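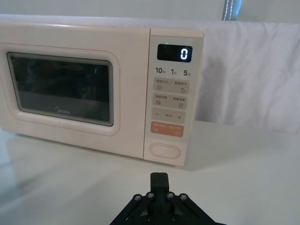 Midea countertop microwave, door closed.

Notebook entry, August 19, 2026
Flendau line, torque monitoring at manual assembly stations
Entered by: Regula Steiner

Purpose of today's work: to establish whether the Trumeo step-verification software can be relied upon to flag an omitted fastener at the manual stations, and to record the conditions under which it does not. The work follows the request from Gion Stöckli in the quality office, who requires a written position before the December audit.

Configuration. Station 3 was left as commissioned. At Station 2 the overhead unit was lowered to the second bracket position and the work instruction reloaded from the Bollona server. Tool data are taken directly from the torque driver controller and matched to the video record by time stamp. Ambros Leitner confirmed that both clocks were synchronized before the first run.

Results. The log contains 1,849 completed cycles across both stations. The software raised 11 omission alerts. On review, nine corresponded to a fastener that had been skipped deliberately under the test plan, and two were false. Both false alerts came from Station 2 and both concern the rear left position, where the operator's forearm covers the housing while the driver is brought down. No alert of any kind was raised at Station 3 outside the test plan.

The order of operations was also checked. An operator who tightens the rear pair ahead of the front pair receives the amber notice, as specified. The notice clears once the front pair is complete, but the deviation is not carried into the shift report. Marlies Tanner considers this a fault in the export template and has written to Reisinger for the current version. Until it is received, sequence deviations are to be copied by hand into the grey binder at the line office.
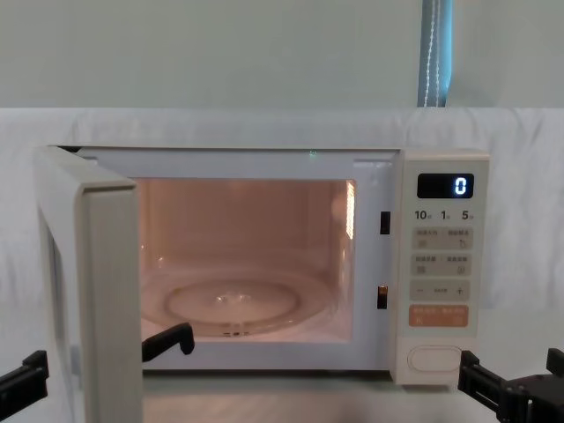
Open items

1. Station 2 bracket. Return the unit to the first position and repeat the rear left series. If the false alerts persist, a second viewing angle will have to be costed — Ambros has the supplier's earlier quotation on file.

2. Operator consultation. Ingeborg Aigner has asked that the retention period for video be stated on the notice at each station. The draft wording presently says "a limited time" and will not be accepted by the staff representatives in that form.

3. Alert colour. Two operators on the evening shift reported difficulty telling amber from red under the new fixtures. A text label beside the indicator is proposed.

With respect to item 2, the consultation should be finished before any further stations are connected.

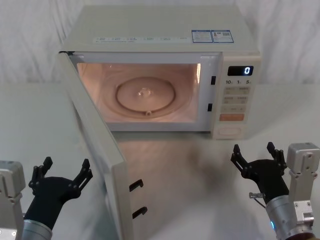

Stations already in service may continue under the existing notice, provided that individual cycle times are not displayed to supervisors. That setting was checked this afternoon and is off at both stations. It resets to on after a software update — whoever installs the next release must check it again and initial the log.

Raw logs are saved to the shared drive under the Flendau folder, subfolder "step verification".

Filed under: Process Monitoring, Manual Assembly
0 comments | 3 shares
Contact the workshop office | Back to top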